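Can a Robot Hang Up My Shirts Yet?

By Clotilde Aubert

May 28, 2022

I own 67 clothes hangers. I know this because I counted them one evening in a sulk, with a mountain of clean shirts on the bed and no wish whatsoever to deal with it. The washer does its job, the dryer does its job, and then the machines all go quiet and it's me again, poking a hanger up through a collar.

So when my editor asked whether I'd like to spend a couple of days finding out how close we are to a machine that does the rest, I said yes before she'd finished (I may have asked if I could bring a bag of laundry).

My first stop was Dorance, a small outfit that builds sorting equipment for commercial laundries. Their newest line can move 3000 towels in a shift, and it's a joy to watch! Towels are easy, though. They're flat, they're all the same, and they come down the belt one after another. I asked what happens if you drop a hoodie in there. The floor manager winced and said please don't.

A shirt, you see, is a terrible thing to hand a robot. It has sleeves that wander off and a collar that flops shut just when you need it open. You pick it up by one corner and it turns into a different shape. My four-year-old nephew can find the neck hole of a sweater (eventually), and that's still a pretty high bar.

Lucienne Guérin has been working on cloth at Basturia for years, and she was very patient with me. "People ask me about dishes, beds, windows," she told me. "I say, let me get one shirt onto one hanger, and then let me do it 1000 times." Her group has people do the chore with hand-held grippers, over and over, so that a robot can learn from the recordings. I had a go with a dish towel and was clumsy as anything. Two fingers! Try it at home with a pair of kitchen tongs and you'll be a lot kinder to robots by lunchtime.
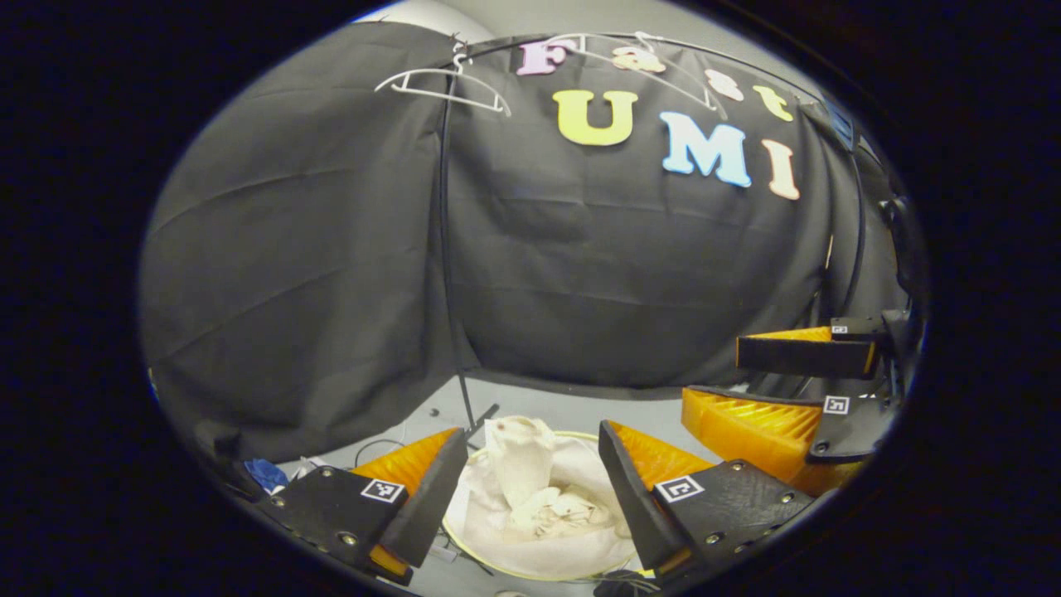 Home & Workshop Desk

Hangers on a rail, a white cloth bunched up in a basket: put like that, it sounds like five minutes' work. I asked Lucienne what the hard part was and she laughed and said the cloth, the hanger, and the rail. You have to keep the hanger from swinging while you find an edge of fabric, and a person does that with a thumb and a bit of hip and no thought at all.

Would I buy one? If it did the shirts, in a heartbeat. Lucienne wouldn't give me a year, and I pushed her pretty hard. She did invite me back in August to see how the sleeves are coming along, and I've told her I'm bringing the whole bag.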